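okay so I said I'd do a thread on the arm build once there was something to tell. There is now something to tell. Sep 21, 2023, Stetbridge, the shared shop, me and a lot of cardboard

for anyone new: I'm building a small robot arm that picks up a flat box, squares it, and holds it still while the flaps get taped. One arm, one job. It's named Golob. Don't ask, it was on a sticker on the first motor housing and it stuck (the name. the sticker fell off)

why boxes? I ship a lot of stuff from the shop and I hate packing more than any other part of it. Also I wanted a project where "good enough" is easy to check – a box is either square or it looks like a sad hat

parts so far: five joints, geared motors on the bottom three, hobby servos for the wrist and the grabber. The base is a chunk of old router table. Total spend is $1172 which is more than I told people it would be in spring. A good chunk of that is the bottom gearbox, which I bought twice

I bought it twice because the first one had so much slop you could wiggle the elbow by hand with the power ON. At full reach that came out as 16 mm of wobble at the grabber. You can't square a box with that. You can barely wave at a box with that

new gearbox is a Calis. Louder, heavier, hardly any play. I had to redrill the whole shoulder plate to fit it and got one hole wrong, so there's a very ugly washer in there doing important work

the brain is an Ideo board from the junk drawer. It runs the motor loop fine and falls over if I also ask it to log to the card. So logging goes over USB to my laptop and I trip on the cable every time I walk by

anyway this week was all tape. Before I try to get Golob anywhere near a flap I wanted to understand what hands do, because I've taped a million boxes and couldn't have told you one thing about how. Do you pull first or stick first? When do you tilt?

so, a packing session with the tracking blocks on both wrists and the teal tape gun, in the back with all the cartons
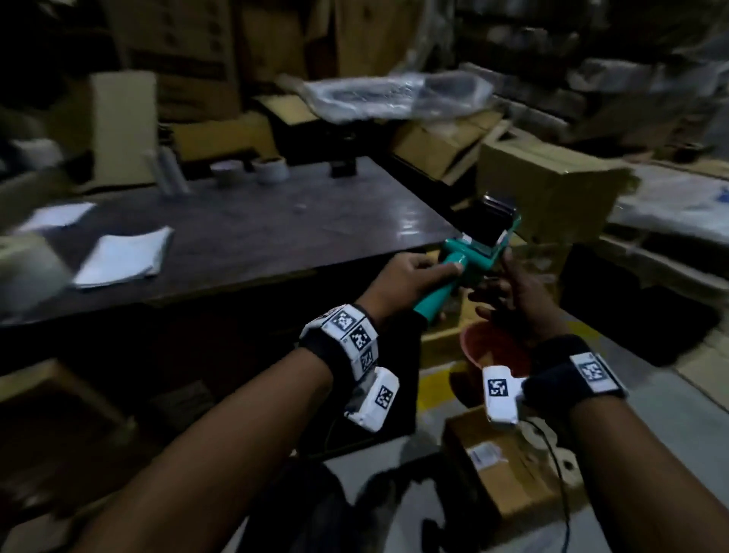
Thắng Ung: ok but are you recording the wrist or the tape gun? those are going to be two different paths, the gun rolls in your grip when you cut

^ good question and the answer is only the wrists. Which I hadn't thought hard enough about! The cutting move is mostly a little roll of the gun, and if it's turning inside my fingers then the wrist numbers miss part of it

so the plan is to stick another printed code on the gun itself. Needs to go somewhere my hand won't cover, and on that handle there isn't a lot of spare real estate. Probably a little bracket off the side. Will print one tonight if the printer is in the mood

stuff I've learned from the recordings so far, in no order:

the left and right hands don't do the same amount of work at ALL. One of mine does the big sweep and the other one makes tiny fussy moves the whole time. I'd been planning one arm plus a dumb clamp and I still think that's okay, but the clamp might need to give a bit

the pull speed is all over the place. I figured I pulled tape at one steady rate like a machine. Nope. Slow start, fast middle, then this long slow bit at the end before the cut

also I press down way more than I thought. The wrist drops at the flap seam on nearly every pass, and the cardboard has to be pushing back. Golob currently has zero clue how hard it's pushing on anything, so that's a new sensor, so that's a new line in the spreadsheet, so please nobody show my sister the spreadsheet

out of all the takes I kept 83. The rest had a code turned away from the camera for too long and the track jumped. I could fill in the short gaps but the long ones I just tossed

if you're doing this at home – get the markers on TIGHT. I had one strap a notch too loose and the block crept around my wrist over the session. The path looked like I was slowly turning into an owl. Took me an entire evening to see that it was the strap and not my math

also light. The back of the shop is dim and the tracker hates it. Black and white squares still need some light on them, who knew (everyone, everyone knew). Clamp lamp goes up tomorrow

Špela Angelovski asked me last night why I don't just buy a box taper, they make those, they've made those forever. Špela, I know. I've seen the videos. They're great. They're also the size of my kitchen and they don't have a wobbly shoulder that I love

(she also pointed out that I could tape the bottoms of a whole stack of boxes in the time it takes me to home the joints. Rude, correct)

first real test was with no tape, just playing back one of the slower takes on the arm with a stick in the grabber. It followed the sweep pretty nicely! Then it got to the cut and the wrist servo hit its limit and just sat there buzzing. My wrist bends farther than Golob's does, so either I learn to tape stiffer or I turn the mount

I'm going to turn the mount. That frees up a good bit of range on the side I need and loses some on a side I don't think I need. Famous last words

next up: bracket for the gun code, lamp, new mount, then redo a shorter session with the wrists AND the gun tracked, then stick playback again. No tape on the robot until the stick version gets through a whole seam without buzzing

if anyone has a cheap force sensor they liked for something like this, tell me what it was and how you mounted it. I've got room for something flat between the wrist and the grabber and not much else

will post the mount drawing when I've cleaned it up, right now the dimensions are half in inches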